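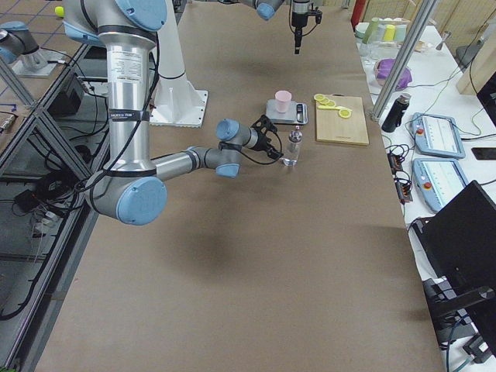

Lemon water is my favorite thing to make ahead for a crowd, and it's so easy once you start weighing instead of guessing! I used to squeeze and hope, and every pitcher came out different. Then I dug out the little kitchen scale, and now even the second batch tastes right.

## What you need

- 2 lemons, scrubbed well
- 2000 g cold water (that's two liters - grams are just easier on the scale)
- a digital scale, a light plastic cup, a cutting board and a knife
- a big pitcher
- kraft paper for the table, if you hate wiping up juice as much as I do

## How to make it

1. Roll the paper out over the whole table and tape down the corners.
2. Put the empty cup on the scale and press tare. Wait for the zero!
3. Pour in 400 g of water, tip it into the pitcher, and do that five times. (A small scale may not like a full pitcher, so check its limit first.)
4. Trim the ends off the lemons and cut the rest into slices, around 9 from each one. Flick out the seeds with the tip of the knife.
5. Line the slices up on the board and give each a gentle press with the back of a spoon before it goes in.
6. Stir, cover and chill for two hours.

Take the slices out before bedtime if there's any left over, as the peel turns it bitter overnight. A sprig of mint is lovely too - add it right before pouring.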